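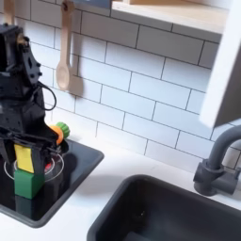 Sqalli asked in the thread whether Ladik is worth paying for if you already have a planner that mostly works. Short answer - yes, if your arm works near shiny black stuff. Longer answer follows, typed fast.

Been running Ladik 5 on the kitchen setup since February. It's the grasp planning and replay package from Sterkport. Black gripper, black cooktop, dark glossy pot right behind the blocks. My old stack hated this. Depth turns to mush on gloss and the planner would happily route the wrist through the pot.

The good. Collision margins per object, finally. I set 10 mm on the pot and 5 on everything else and stopped babysitting. Replans in under 300 ms on my machine, which is a plain desktop, no fancy card. Log viewer is great - scrub to a bad grasp, click, see what the segmenter thought it was looking at. Usually it thought the gripper's own fingers were part of the block. There's a self-mask setting for that. Turn it on. Off by default, no idea why.

Stacked blocks: fine once the self-mask is on. It will still sometimes call two blocks one tall block if the colors are close. Yellow on green it splits no problem. Toy carrot is hit or miss, leafy end confuses the pose estimate and you get a grasp rotated half way round.

The bad. Import from Brikevov is half baked, joint limits came in as degrees and I had to fix them by hand. Docs skip the whole calibration file format. Crashes if you rename a camera while its streaming. Free tier stops at 4,000 logged frames and I hit that by Friday lunch, first week.

Support answered once, quick, useful. Second ticket still open.

Four stars. Would be five with a importer that works. If your scene is all matte and well lit you probaly don't need it, stay with what you have.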